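Hiltora gallery – two-arm bench, February

Quick page, not much polish. Nahuel asked for something to point people at when they ask what the planner group does all day, so I'm dumping notes and captions in the order we worked. Software side only. If you want the hardware writeup it's on the Jaradcombe page, and no I don't have the wiring diagrams.

Background for anyone new. Hiltora is our planning and control stack for two arms sharing one table. Perception comes in through Skiltavent (segmentation plus a pose guess per object), planner picks which arm gets which object, controller runs the motion. Antoniuk is the log viewer. Everything below happend with the same build unless it says otherwise.

Words used on this page

Claim – an arm has reserved an object, the other arm has to plan around it.
Hover – gripper parked near a grasp pose, waiting on the go signal.
Stale pose – perception hasn't refreshed the object and the planner is working off an old guess.
Handback – arm gives up its claim without grasping.

Morning, perception warmup

Head view first, always. The wrist views are nice for the last stretch of a reach but the planner's map of the table comes from the head. Relu spent a good chunk of the morning on calibration because the head-to-base transform had drifted. Not much. Enough that grasps landed on the wrong side of thin things.

Dark cloth is a mixed bag. Great for light plastic, edges come out clean. Smoked glass on black is a different story, the mask eats half the object and the pose jumps between updates. We now fit a cylinder to whatever rim pixels survive and lock the vertical axis. Ugly, works ok.

Log totals from the warmup: 3,408 segmentation updates, 49 flagged stale. Most of the stale ones are glass. No surprise there.

Claims and who gets what

Old rule was closest gripper wins. Simple, and bad. Both arms would go for the middle of the table, one claims, the other stops dead in the way, then a handback, then they'd swap and do it again. Relu called it the hallway dance and the name is in the code comments now, sorry.

New rule scores the whole pair of motions together. Costs more planning time but the arms quit arguing. Tie breaker is whichever arm has the shorter retreat path, and that was Nahuel's idea from the whiteboard.

Claims also expire now. Before this a crashed task could hold an object until somebody restarted the planner by hand. We lost most of an afternoon to that one, looking for a bug in the wrong repo.

Hover poses

This took longer then anything else. A hover has to be near enough that the final approach is short, far enough that a bad pose doesn't put a finger into the object. For long handles we hover beside the end and come in sideways. For bowls we go for the rim or a loop handle, depending on which the wrist can reach without folding up on itself.

Version 6 of the hover sampler is the one in the repo. Version 5 had a sign error in the yaw term, please don't use it, I know it's still tagged.

Kitchen set, both arms in

Pink bowl, dark glass cup with the white spatula standing in it. Good layout for us: handle end sticks up high where the segmentation is happy, everything below the rim of the cup is trouble. The planner only needs the handle for the grasp but it needs the glass for collision, so you can't just ignore the hard part.

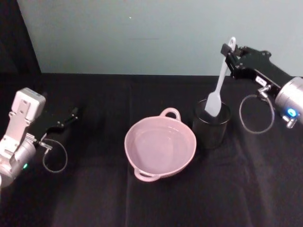
The collision side is where the cylinder fit earns its keep. We inflate the cup by a margin, then carve a corridor upward along the handle so a lift is still legal. Without the corridor every lift plan gets rejected, the spatula starts out inside the thing it's not allowed to touch. Took us way too long to see that in the logs. Antoniuk draws the corridor in green now, so at least next time it's obvious.

Cable loops are in the model too, as fat capsules hanging off each gripper. Crude. A real cable swings and ours doesn't, so the capsules are sized for the worst case and the planner is a bit timid close to the cloth. Relu wants to try a pendulum model. I want to try not having to tune a pendulum model. We'll see.

Replay and logs

Every run gets saved with the head view, joint states, claims and whatever the planner rejected. Rejected plans are the useful bit. If you're debugging, start there and work back to the pose that caused it. Scrub with the arrow keys – the slider skips updates on long logs, known issue.

Still open

2 tickets on the controller, both about the pause between hover and approach being longer on one arm. Looks like a queue thing.
Glass mask, see above. Trying a second segmentation pass with the exposure pushed up.
Docs for the claim expiry setting. Mine, haven't started.
Sampler tests only cover upright handles, need tilted ones.

Corrections go to Nahuel Mansilla for planner stuff, Relu Voicu for calibration and anything with Skiltavent in the name. More captions when I get a minute.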